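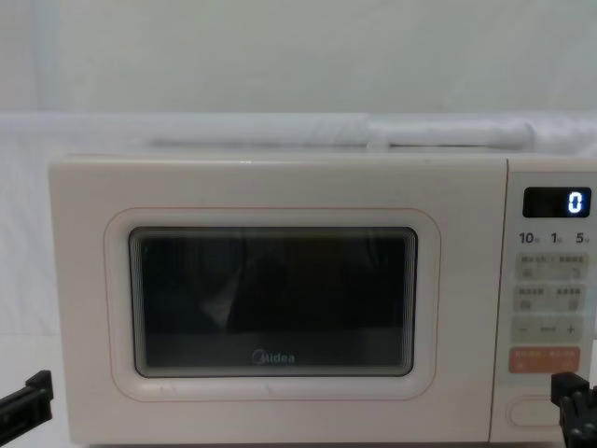
Zunddale, May

Ticket: wireless drops at lunchtime, ground floor
Raised by: Yolanda Montoya
Assigned to: Mitiku Tufa
Priority: normal
Status: open, being watched

Fault as reported

Laptops in the ground floor office lose the network between 12:00 and 14:00. The wireless icon stays on but pages stop loading and calls on Sustus break up. Wired desks are fine. The label printer in the post room drops off as well and has to be switched off and on before it comes back.

First checks

Line to the building tested from the router. No errors, no lost packets. Broadband ruled out.

Both access points were up for the whole period. The one in the corridor had not restarted. Its log shows a large number of retries on the lower band and almost none on 5 GHz.

Ran a continuous ping from a laptop at Yolanda's desk to the corridor access point. Clean all morning. From 12:10 replies became slow, then stopped for short spells. Worst loss was 86 per cent, measured over one minute. The same laptop moved to 5 GHz by hand showed no loss in the same spot.

Asked whether anything had changed. Begoña Campos said the desks were moved round in the spring and the corridor access point was shifted to clear a new cupboard. It now sits on the other side of the kitchen wall. The floor plan on the shared drive still has it in the old place.

Second round

Turned the lower band off on the corridor access point for one lunchtime. Laptops behaved. Label printer could not connect at all, as it has no 5 GHz radio. Turned the band back on afterwards.

Changed the channel on the lower band from automatic to fixed. Slight improvement early on, then the same pattern. Automatic had been hopping between channels through the day, which did the printer no good, so the fixed setting was kept.

Put a cup of water in the microwave and ran it with the ping going. Replies slowed within seconds and recovered when it stopped. Repeated with the same result. Repeated again with the laptop at the far end of the office, next to the second access point, and saw no effect.

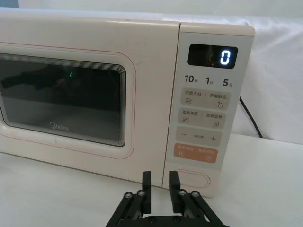
Last changed: May, 15:20, by M. Tufa

Work done

1. Corridor access point moved back to its old bracket, 5 metres from the kitchen wall. The existing cable reached.
2. Laptops set to prefer 5 GHz through the Jitwood profile. It was pushed to 33 machines. 2 failed and were done by hand.
3. Lower band left on under a separate name, for the printer and the door entry panel only.
4. Transmit power on the lower band brought down one step.
5. Floor plan corrected.

Result

Ping run again over a full lunch period. No loss on 5 GHz. On the lower band a few slow replies, none missing. The printer stayed connected. Sustus calls not yet tested with a full office.

Still to do

Firmware on the corridor access point is one release behind. Update to be done outside office hours.

Ask Mateos whether the printer can take a wired card. If so the lower band can be turned off for good once the door panel is replaced.

Leave the ticket open until Yolanda confirms.

Comments
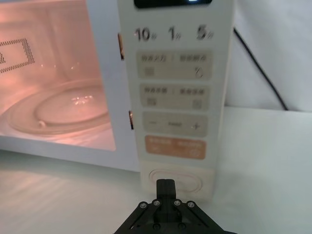 Macarena Escobar: Please check the Jitwood profile on any machine that has been rebuilt. Ours went back to the default after a reinstall and joined the lower band again, with the same slow pages. The setting is held per device, so adding the user to the group does not bring it back. Also, did you forget the old network name on the laptops? If it is still saved they may join it at start-up.

Mitiku Tufa: Old name removed from the laptops through the same push. I had not checked rebuilds. Added to the list above the firmware job.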